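4.2 Handled objects in the bedroom set-up

The second group of trials compared the two grippers, Desto and Clundari, on objects that hang from a handle. Both were fitted in turn to the right wrist of the same humanoid, and the arm controller was left unchanged between them. Each gripper was given 156 attempts, split between baskets, bags and a small pail. An attempt was counted as a success if the object was standing on the target surface and the fingers had let go of the handle without pulling it over.

Handles are awkward for a different reason from boxes or cups. Once lifted, the object is free to swing, and the camera estimate of its lower edge is often wrong by a centimetre or more. Open mesh made this worse in our tests – the depth image tended to show gaps where the side of the basket should have been. Figure 5 shows a placement on the nightstand.

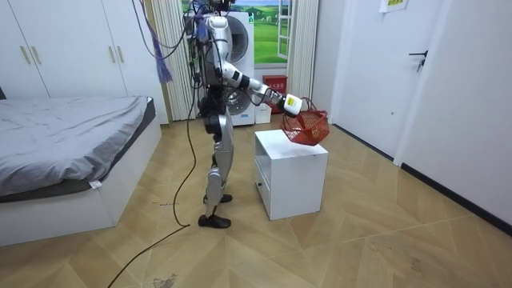

Figure 5. Placing task in the bedroom set-up. The red basket is held by its handle over the right rear corner of the nightstand.

A slight tilt such as the one in Figure 5 was common with both grippers. We did not correct it with the wrist. The arm was lowered at a fixed slow speed until the wrist force dropped, and the controller then waited 400 ms before opening the fingers. Shorter waits were tried in May and gave more tipped baskets with Clundari, whose fingers open wider and caught the handle on the way out.

Desto lost fewer objects during the lift, while Clundari was quicker to find a thin handle. Placements close to an edge were the main source of failure for both. The same trials were later repeated at the Billdale site with the Dogbe wrist camera, and those results are given in Section 4.3.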